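Textiles and Clothing Care, Unit 7: Laundering Printed Garments
Course handout
December
By Laimutė Lūse
Print this page | E-mail this page
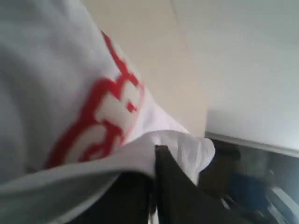 Red print on white fabric.

This handout goes with the second half of Unit 7. The first half dealt with fibers and how they take up water. Bring both to the lab, along with your swatch cards from Unit 3.

What is meant by a printed garment

For this unit, a printed garment is one where the color sits in or on the cloth in some places only. A shirt dyed one color all over is covered in Unit 5. A striped shirt where the stripes are woven in is not a printed garment either, even if it looks like one from across the room. Turn it inside out. Woven stripes look nearly the same on both sides. A print is usually weaker on the back or does not show at all.

There are four kinds of print you need to know for the test.

Pigment print. The color is held on the surface with a binder. Rub it with your thumb and you feel a slight change in the surface. Most cheap T-shirts with one or two colors are done this way. The binder is the weak part. When it cracks or lets go, the color goes with it.

Plastisol print. A thick ink that is heated until it sets. It feels like a thin sheet of rubber. It stays on top of the cloth and does not soak in very far. It holds bright color well on dark shirts. It will soften again if it gets hot enough, so it must never be ironed directly.

Dye print. The color goes into the fiber and the hand of the cloth does not change. These prints hold up well to rubbing, but loose dye left over from printing can come out in the first few washes. This is where most of the trouble with bleeding comes from.

Transfer. A film or a printed layer pressed on with heat. The edges are the first place to look for wear. Once an edge has lifted there is not much to be done at home.

Students mix up plastisol and transfer more than any other pair. Look at the edge of the design. A transfer often has a clear border of film outside the colored part. Plastisol stops where the color stops. Some newer transfers have no border, and with those you may have to say you are not sure. On the test you can write "plastisol or transfer" for sample 3 and get full credit.

Bleeding and crocking

These two words are not the same and both will be on the test.

Bleeding is loss of color into water. Crocking is loss of color by rubbing, and it can be dry or wet. A red print on a white shirt is the usual classroom case because you can see the result easily. Pink on the white ground after washing means bleeding, or it means the shirt was washed with something else that bled. Always ask what else was in the load before you blame the print.

To check for bleeding at home, wet a hidden part of the print, lay a piece of white cotton over it, and press with a warm iron on the cotton side. Leave plastisol out of this test and use plain water and hand pressure for it. To check for crocking, rub the print with a dry white cloth ten times, then do it again with a damp one on a fresh spot. Write down both results. The damp cloth nearly always picks up more.

Priit Lepik ran the crocking test with last year's class and found that the students pressed with very different force. We now use the weighted block. It is in the drawer under the sink.

Sorting

The usual rule is whites, lights, darks. Printed garments do not fit into it well. A white shirt with a strong red design is sorted by its weakest point. For the first three washes, treat it as a dark and wash it with colors, or alone. After that, if the bleed test is clean, it can go in with lights. It should not go in a hot white load with bleach at any time.

Sort by weight as well. Jeans and towels are hard on a print. Zippers and hooks should be closed before anything goes into the machine.

Washing

Turn the garment inside out. Wash cold or warm, up to 40 degrees Celsius, unless the label gives a lower number. The label always wins. Use a liquid detergent if you can - powder that has not dissolved acts like fine sand on the surface of a pigment print. Do not overfill the drum. Clothes need room to move or the same fold gets rubbed for the whole cycle, and you end up with a pale line across the design.

Take the load out when it is done. Wet printed cloth left in a heap is the most common cause of color marking off onto the next fold. If it has happened, wash the piece again right away in cool water. Do not dry it first. Heat will set the stain and after that your chances are poor.

The lab machines are a Wemo front loader and an older Paju top loader. The Paju has no spin setting, so take the delicate swatches out before the last spin. Detergent for both is the Vultum liquid in the tall jug. One cap is enough for a half load. Last term people were using three and the rinse never cleared.

Drying and ironing

Line drying in the shade is best for all four kinds. Direct sun fades reds and pinks faster than most people expect. If you use a dryer, use low heat and take the garment out while it is a little damp.

Do not put a shirt away with the print folded against itself, at least for plastisol. In a warm closet the two faces can stick. Fold so that the print is on the outside, or lay a sheet of tissue in between.

Iron from the back. If you must go over the front, use a press cloth and no steam. Stop if you smell anything.

Stains on or near the print

Treat the cloth and leave the print alone as far as you can. Solvent spot removers will lift plastisol and most transfers. Mokatard paste, which we use for coffee and tea in Unit 8, is fine on white cotton but should be kept off the design. Put a folded towel under the spot and work from the outside of the stain toward the middle. Rinse from the back.

Grease that has gone into a pigment print usually has to be lived with. Dish soap and warm water are worth one try.

Lab work

Each pair gets one set of swatches. For each swatch record the kind of print, how you could tell, the dry and damp crocking result, and the bleed result. Then write out a care instruction in one or two sentences, in words a customer could follow. Do not copy the symbols from the chart. Symbols are graded separately.

Leave your swatches pinned to the board to dry. Sheets go in the tray outside room 718 before 4 p.m. Late sheets lose one grade.

Reading for next time: the chapter on stains, first half only. Skip the part on leather.

Print this page | E-mail this page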